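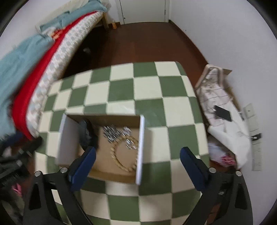
4. What households did with the money

4.1 The first payment and the waiting before it

We come now to the part of the study that residents most wanted to talk about, and we have tried to let the section run at something like the pace of their conversations. The flood relief grant in Plundbridge was paid in two parts. The first part reached most households in May, after the damage inspections had been signed off by the district office, and the second followed once a family could show that repair work had begun. On paper this is a simple arrangement. In the kitchens and front yards where we did our interviews it was anything but simple, and people often needed a good half hour (and sometimes a second pot of tea) to lay out for us which paper had gone to which desk and in what order.

Our household survey reached 522 families in the four lower wards, of whom 429 had received at least the first payment by the time we visited. The remaining families fell into several groups that the official reports tend to fold together. Some had been inspected and were waiting. Some had been inspected twice, with two different damage grades, and had been told to wait until the grades were reconciled. A smaller group had never been inspected at all, usually on account of living behind another house on a shared lot, and these families were often quite sure that they had been visited when in fact the visit had been to the neighbor in front. We found this last group the hardest to count and, I will admit, the hardest to say goodbye to at the end of an interview.

4.2 Spending in the first weeks

The grant guidelines describe the first payment as money for materials. Families used it for materials, certainly, but a good deal of it went first to debts that had built up while they waited. School fees came up again and again, and so did the cost of renting a dry room with relatives or strangers. One woman in Stalik Ward explained to us, very patiently, that she could not have bought lumber before paying back the cousin whose truck would be needed to carry it. The guidelines have no line for the cousin. Once we began asking about debts directly, instead of asking what had been "spent on repairs," the answers became longer and a great deal more useful, and we would encourage anyone planning a similar survey to put that question near the beginning.

Figure 4 sets out the order in which families reported using the first payment. Readers will notice that roofing comes ahead of flooring in every ward but one. In Pravarell, the lowest of the four, floors came first, and residents there told us that the mud had lifted the boards so badly that children could not safely sleep indoors. The ward office had recorded these same houses as lightly damaged, on the grounds that their walls and roofs were standing. We return to the grading form in Section 5.

Figure 4. Reported order of use of the first grant payment, by ward. Debts to relatives and to shops are shown together. Households that had not been paid are left out.

4.3 Getting to the payment desk

Payments were handed over at a desk in the old market hall, on set days for each ward. The set days were read out from a loudspeaker van and posted at the ward offices, and for those who heard the van the system worked well enough. Those who had moved in with family across the river mostly did not hear it. They learned of their day from a phone call or a neighbor, or they learned of it afterward, in which case they had to apply in writing for a new one.

The desk staff, to their great credit, made many small allowances. They let a grown child collect for a parent who could not manage the stairs, and they kept the hall open late on at least two occasions during heavy rain. None of this was written into the rules, and so it depended on who was sitting at the desk. Families in Sin Ward spoke warmly of one clerk and planned their visits to match her shifts. We mention it with affection, but it does raise a fairness question, and the district may wish to put the more sensible of these allowances in writing before the next season.

4.4 What the district's records show

We were kindly given access to the payment ledger, which held 1612 entries at the time of our visit. Matching it to our survey took far longer than we had planned. Names were spelled in several ways, lot numbers had changed after the flood, and a number of families were entered under the name of a landlord. Pui-shan Yu carried out most of the matching by hand and then went back through the whole list a second time, and the comparison in this section rests very largely on that work.

Where ledger and survey could be matched, they agreed well on the amount paid. They agreed much less well on the date. The ledger records the day a payment was approved, while families naturally remember the day they held the money, and the gap between the two could run to several weeks. Public statements on the speed of the program have used the approval date. We do not suggest any wish to mislead, and the officials we spoke with were open about how the figure was put together. Still, a family sleeping in a borrowed room measures the wait from the other end, and we would like to see both dates reported side by side.

The second payment had gone out to too few households for us to say much about it, and we leave it for the follow-up visit.

Related articles

Damage grading after river floods: a review of inspection forms
Shared lots and missing households in disaster surveys
Borrowing from family during recovery
Cash or materials? Notes from two relief programs
Loudspeakers, notice boards and phone calls: how payment days are announced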